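# Kater Recital Stand, Folding

The Kater is a folding music stand for singers and players who carry their own equipment to lessons, auditions and concerts. Navus makes it in one size and one color, black. Conservatory students buy most of them, and several colleges keep a stock for their practice rooms.

The desk is solid steel sheet with no cutouts, so single pages don't slip through the back. It holds a vocal score, a hymnal or three sheets side by side. The lip is deep enough for a pencil and a tuning fork.

## Specifications

- Desk height: adjustable, up to 72 inches
- Folded length: 40 cm
- Desk: powder-coated steel, folds in half
- Legs: three, with replaceable rubber feet
- Height lock: hand clutch, no screws
- Carry bag: included, with shoulder strap

The clutch works with one hand. Squeeze it, move the desk, let go. If it starts to slip, tighten the small bolt under the collar by a quarter turn. The hex key is in the bag pocket. 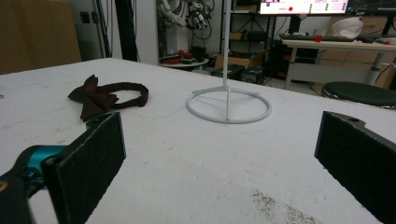

Fold the desk before you fold the legs. If you do it the other way around the stand tips forward and the hinge takes the weight, and hinge damage is the most common repair we see. Spare hinges, feet and collars can be ordered separately with the part numbers in the leaflet.

The current version has a wider leg spread, which Jaruwan Limsakul asked for after using the old one on raked stages. The older legs don't fit the new collar.

## Ordering

Single stands ship in a flat carton. Schools and choirs ordering a full set should write to Dexter Pennington for a quote and a delivery date. Sets come in cartons of six, without individual bags unless you ask for them.

The Verkuvance clip light fits the top edge of the desk. It is sold separately, batteries not included.

Page updated 8 July 2020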